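Vollham Plant Leaf DNA Spin Kit
Catalog no. 1228, 200 preps
Made by Parkell Reagents

If you have ever tried to get clean DNA out of a strawberry leaf or an old pine needle, you already know why we spent so long on this kit. Plants are full of sugars, tannins and sticky odds and ends that like to travel along with the DNA and then spoil the PCR a day later, when you have quite forgotten which tube gave you trouble. The Vollham Plant Leaf DNA Spin Kit was put together for just that sort of sample, and it will do perfectly well with the easy ones too (lettuce, spinach, young tobacco and the like).

The method is a simple one. Leaf tissue is ground, warmed in Lysis Buffer V, and spun through a clearing column that holds back the debris. The cleared liquid is mixed with Binding Buffer and passed over a silica column, which is washed and then eluted in a small volume of low-salt buffer. There is no phenol and no chloroform anywhere in the protocol, and no overnight precipitation either. A first-time user should plan on 2 hours from leaf to eluted DNA. Once the steps are familiar it goes a good deal faster, especially if you label your tubes the evening before — we always mean to, and we do not always manage it.

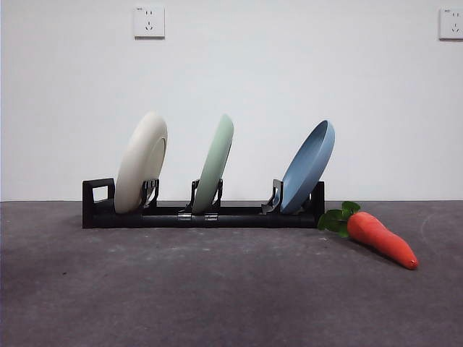
Three plates in a black rack, with a toy carrot at right.

The DNA you get is ready for ordinary PCR, real-time PCR, restriction digestion and most genotyping work. For long-read sequencing we would steer you toward the Sanedham High Molecular Weight Kit instead, as the spin columns used in this one will shear very long fragments. You are welcome to write and ask us which of the two suits your project. We answer that question nearly every week and are happy to keep answering it!

What comes in the box

Lysis Buffer V
RNase A solution
Clearing columns, 200
Binding Buffer
Silica spin columns, 200
Wash Buffer concentrate (add ethanol before first use)
Elution Buffer
Collection tubes
Printed protocol card

What you will need to supply

Ethanol, a microcentrifuge, a heating block or water bath, pipettes with filter tips, and some way of grinding the tissue. A bead mill is the most comfortable choice for large batches, and the Moser bead tubes fit both this kit and most common mills. A mortar and pestle with liquid nitrogen works every bit as well for a handful of samples, if you have the patience and a good pair of cold-proof gloves.

Storage

Keep the RNase A solution in the refrigerator once it arrives. Everything else is happy at room temperature, away from direct sun. Lysis Buffer V sometimes forms white crystals in a chilly storeroom. Warm the bottle gently, swirl it until they disappear, and carry on as usual. Kept this way, the kit is good for 6 months after opening.

A few notes on getting the best from it

Young leaves give better results than old ones nearly every time, so pick from the growing tip if you have a choice. Please resist the urge to load extra tissue in the hope of more DNA. An overloaded clearing column will slow down and let brown material through, and you will end up with less than you started out hoping for. If the eluate does come out tinted, repeat the wash step on the next batch and cut back a little on the starting material.

Dried and pressed specimens can be used as well. Let them sit in the lysis buffer longer than the protocol card suggests, and expect shorter fragments — old herbarium sheets in particular vary a great deal from one to the next.

Related products

Sanedham High Molecular Weight Kit
Moser Bead Tubes
Parkell RNase A Solution, refill bottle

For research use only. The safety data sheet and the full protocol can be requested from the Parkell ordering desk, along with prices for larger quantities.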